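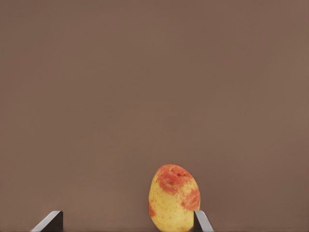

Figure 4.1 A single potato against a plain brown backdrop (computer rendering).

Courses > Media Studies > Television Production > Chapter 4

Chapter 4
Scheduling and the Program Grid

A television channel has a fixed number of hours to fill each week, and someone has to decide what goes where. The document that records those decisions is called the program grid. Each column is a day, each row is a half hour, and every box must have something in it before the grid is released to listings services and advertisers.

In this chapter we follow one small channel, Jonmont, through the planning of a spring season. Jonmont carried drama, cooking and home programs, and it bought most of them from outside producers. For the season beginning in March, the schedulers had 1,049 half-hour slots to fill. Of these, 875 went to repeats and to programs already under license. The remaining 174 were open for new material.

Open slots are not all worth the same. A slot in the early evening reaches viewers who are home from work and cooking dinner. One at two in the morning reaches very few people and is often sold to advertisers as a block. Schedulers therefore place the evening programs first and work outward from them.

4 comments | 41 shares

4.1 Lead-ins

The program that comes just before another is its lead-in. Viewers who have finished one show may stay for the next, especially if the two are alike in tone. Jonmont placed its new drama, Prullodard, directly after a long-running mystery series. The cooking series Fusell was given the half hour before the mystery, where it had a smaller audience to begin with.
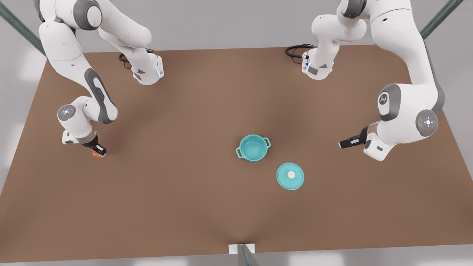
Brigitta Stöckli disagrees with this use of lead-ins. In her view a good lead-in can hide a weak program for most of a season, and a channel should test a new series in a slot of its own before it pays for more episodes.

Many channels take a middle course. They open a series behind a strong lead-in, move it after a few weeks, and compare the two sets of ratings. The move has to be announced early, or regular viewers will miss it.

4.2 Stripping and Blocks

Stripping means showing the same series at the same time every weekday. It suits programs with many episodes, and a series with only 40 will run out in eight weeks. A block groups programs of one type on a single evening. The producer Hämäläinen supplied Jonmont with enough crime drama for one such evening, and we will look at that contract in the next section.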